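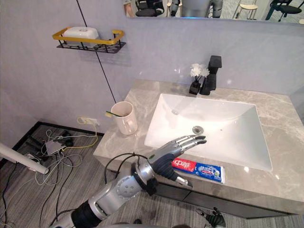 A tube of toothpaste lying along the front edge of a vanity. The toothbrush has its own cup at the back corner.

The case for a fixed place, and against the bathroom organizer

By Hajnalka Hajdu
July 24, 2025

Most advice on small bathrooms begins with storage volume. Measure the cabinet, buy inserts, fill them. I think this starts at the wrong end. The problem in an ordinary washroom is the distance between where an object is used and where it is supposed to return. When that distance exceeds one arm movement, the object stays on the counter.

Toothpaste is the standard case. It is used at the front of the sink, twice a day, usually with one hand occupied. A brush goes back into its cup with little trouble, since a cup is open at the top and accepts the brush at any angle. A full tube is wider and heavier, and in a light cup it tends to lean or tip the cup over. So the tube is laid down flat, near the user, on the edge. My own preference is a second, heavier cup for the tube alone, placed on the side of the dominant hand. A drawer does the same work on paper and fails in practice, because opening it takes a dry hand.

The Gustosus catalog now lists three countertop organizers, and Pristo sells a tiered one with a lid. I tried the Pristo for most of last August. The lid came off in the first week and did not go back on. Each tier collected a ring of residue that had to be scrubbed separately. A cup has one interior surface and can be rinsed under the tap.

Towels follow the same rule with one added variable, drying time. A hand towel bunched over a bar dries at the outer folds and stays damp in the middle.
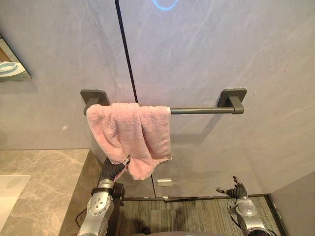
The correction takes one pull on each lower corner, after which the cloth should hang in a single fold with its front and back edges level. I would also spread it over as much of the bar as its width allows. Terry cloth is sold by weight, and at more than 400 grams per square meter the inside of a bunch can still be damp the next morning in a room without a window. Hooks make this worse. They are quick to use, and they gather the whole towel at one point.

The objection I hear most is that a bar demands care and a hook does not. I accept the objection for children's towels and for bathrobes. For a hand towel used by two adults, the care amounts to a few seconds, and the towel can go longer between washes. Mavromatis, the fittings shop in Plodov, still stocks plain bars with square brackets in three lengths, and I would take the longest that fits the wall.

What I would remove from a bathroom is anything that has to be moved before something else can be used: the tray under the soap, the basket on the cistern, the decorative towel in front of the working one. A small vase at the back of the counter can stay, provided it is out of reach of the faucet lever.

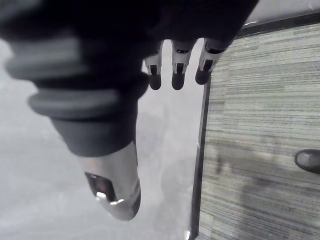 Floors

The floor should hold nothing that can be hung or stood elsewhere. Bath mats go over the side of the tub after use, and scales go upright against the wall. A bare floor can be wiped in one pass, and people do wipe it when that is all the job requires.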